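Bench Rules for Small Robot Arms in the Home Workshop

Last updated in August by the Vornside workshop page

Small desktop arms are turning up in garages and spare rooms, and most come with a thin manual. These are the rules we keep at Vornside. They suit light arms sorting office supplies or hardware.

Before you switch on

Bolt every arm down. Clamps work loose, so use them only for a first test.

Mark the reach of each arm with tape, fully extended, then add 200 mm. Hands stay outside that line while the power is on.

Put the cutoff switch where you can hit it without leaning over the bench.

While it runs

Start any new routine at low speed. We run 19 slow cycles before turning it up - more if two arms share the space.

Keep cables on top of the arm or tied behind it.

Stop the arm before you pick up a dropped part, even a small one. 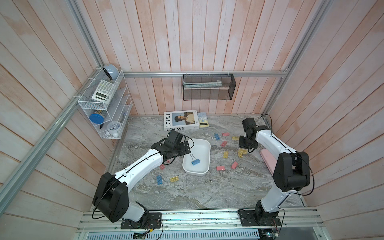
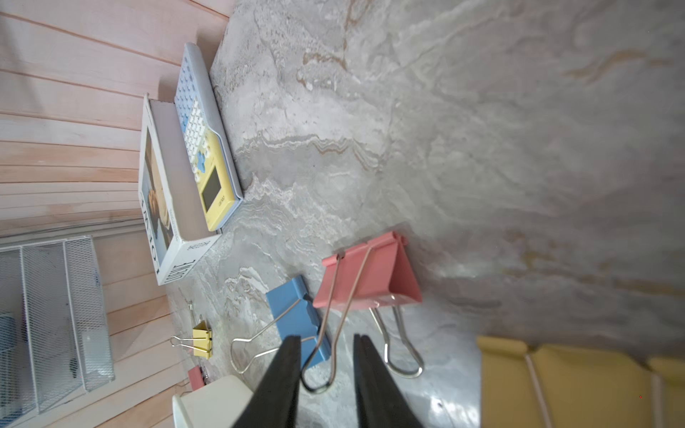 Sorting rules should be written down before the first run. Say which color goes where, and what the arm should do with a part it can't grip. Binder clips need a line of their own, as the wire handles can splay out like those on the pink clip between the gripper fingers in the second picture. Our line reads: grip the body, leave the handles alone. Check the finger pads every Saturday and wipe off any grit.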